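Boltoro Parallel Gripper and Lesent Wrist Camera: Evaluation in the Getley Simulator
Equipment Review, May 2025

The Getley Robotics Teaching Unit was asked to advise on a gripper and camera package for its household manipulation course. The Boltoro two-finger gripper was tried in simulation with the Lesent wrist camera model, and compared with the Wada gripper already used by our students. All trials were run in the same furnished kitchen and dining room.

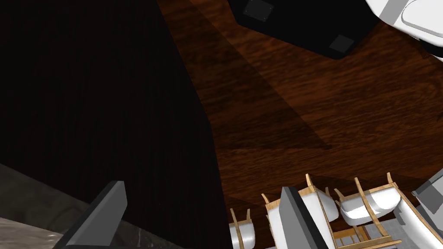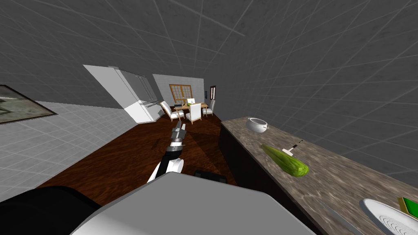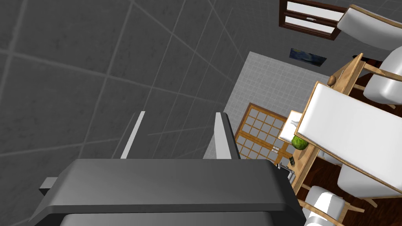 Setting up the Boltoro model took one member of staff a single afternoon. The supplied files loaded without error, although the joint limits are given in a separate document which does not carry the same version number as the model. Purchasers should check that the two agree before any trials are begun.

Each gripper was given 1000 attempts at picking up items from a worktop or table. The Boltoro completed 872 and the Wada 815. Most of the difference came from thin items, such as cutlery, where the narrower Boltoro fingers could be brought closer to the surface. With large rounded vegetables the Wada performed slightly better, and its wider pads are to be preferred for that work.

The Lesent camera model offers a very wide view. This is useful when the arm must find its way between a counter and chairs, but straight edges are heavily stretched towards the sides of the picture, and our existing detection software had to be retrained before it gave acceptable results. The correction tool provided by Lesent works well at the centre and poorly at the corners. It also added 12 milliseconds to each cycle on our computers - a small delay, though noticeable when the arm is driven by hand.

The controller settings are clearly laid out. Closing force may be set in steps from 1 to 100, and the default was found to be too high for soft goods. The manual has no index, and the section on error codes omits code 1109, which was met several times when the fingers were ordered to close during a wrist rotation. Boltoro has stated that this will be corrected in the August release.

The Unit recommends the Boltoro gripper for courses in which small and flat items are handled. The Lesent camera is recommended only where staff have time to recalibrate their software. Departments already holding the Wada gripper need not replace it this year.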